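September, late evening

Finally got Brimance running on my old phone and I've been grinning all night! I'd more or less given up on listening to my own music away from the desk. The stock player chokes on anything over 100 albums, and the browser version logs you out whenever the screen goes dark. The new app went on in one try, found the Wanigasekara box under my desk by itself, and had a song playing before I'd sat down. 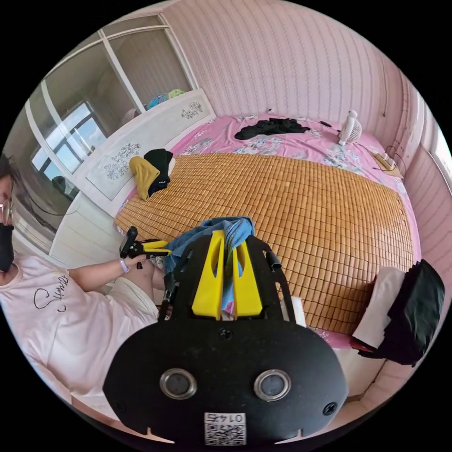

Light blue cloth between two yellow fingers.

The best part is the offline sync. You pick an album, it copies over, and it stays there (the last thing I used forgot everything after a restart). I set it to grab 21 albums while I made dinner and they were all on the card when I came back.
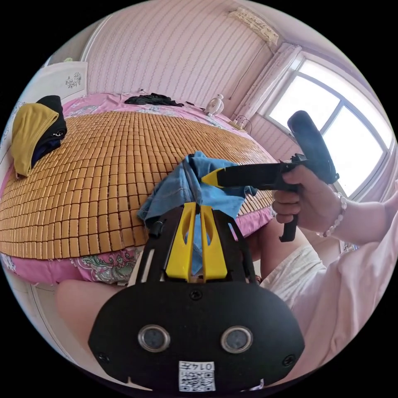 I also tried it on the train out to Clundbridge, where the signal always dies in the tunnel, and it played straight through with no gap. Album art loads, the headphone buttons work, and shuffle finally stays inside one folder. I did find one bug - if you turn the phone sideways the search box loses what you typed. I posted about it on the Brimar forum at lunch.

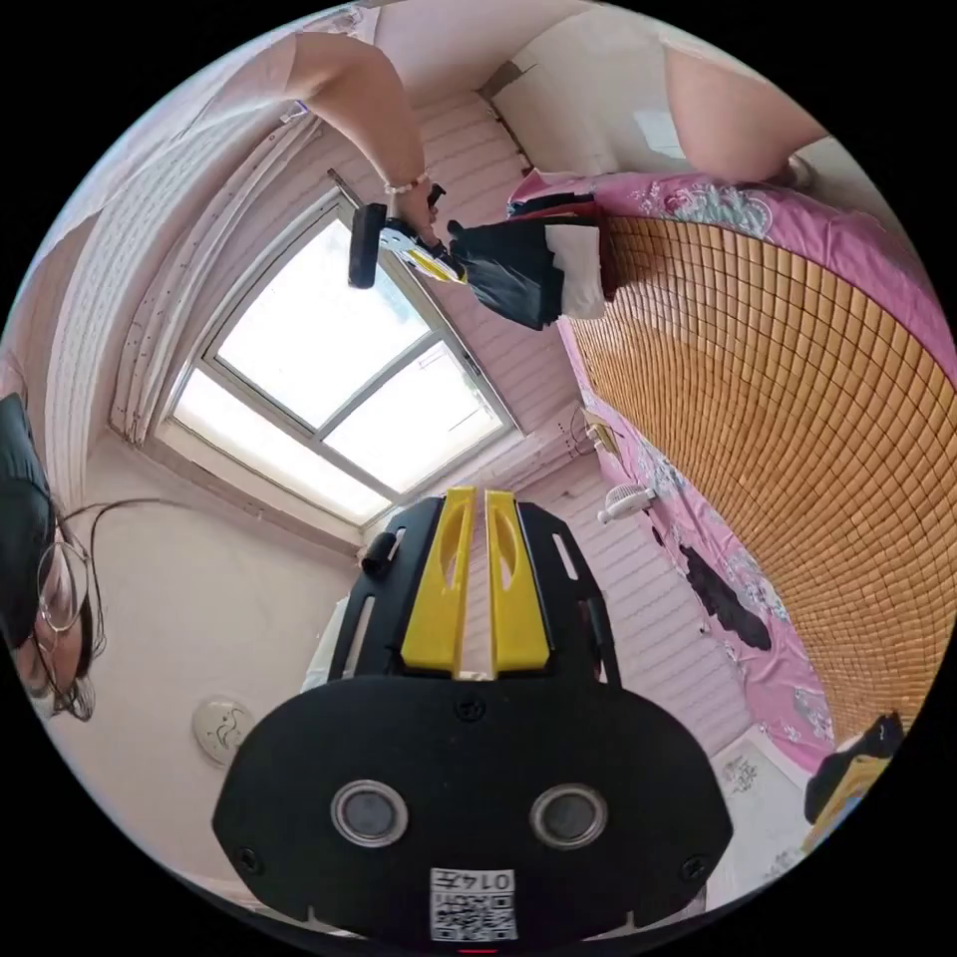
Same thing on my tablet, one reply said, and locking rotation before you search gets around it until version 4 comes out. So I did that, and it works fine. Two more people chimed in after that, both wanting lyrics. Me too, please!

Battery is the thing to watch now. I lost more than I'd like on the way home, but I had the screen on the whole time, reading menus.

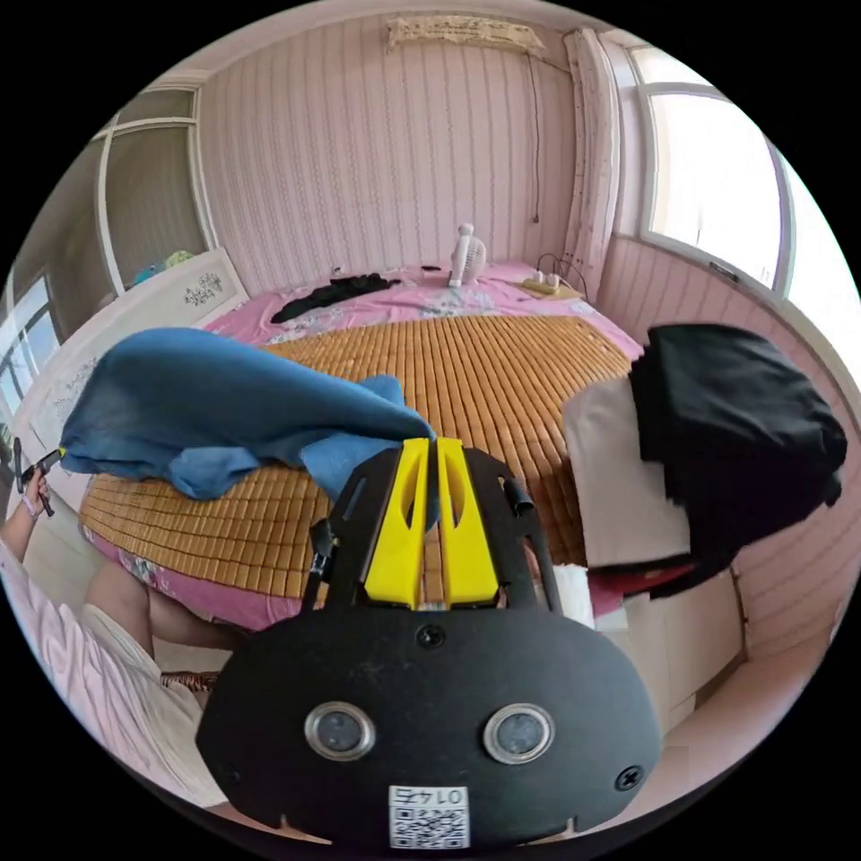

Rumpled blue fabric, and the bed.

Tomorrow I'll try the sleep timer and move the podcasts over. Need to find the bigger memory card first.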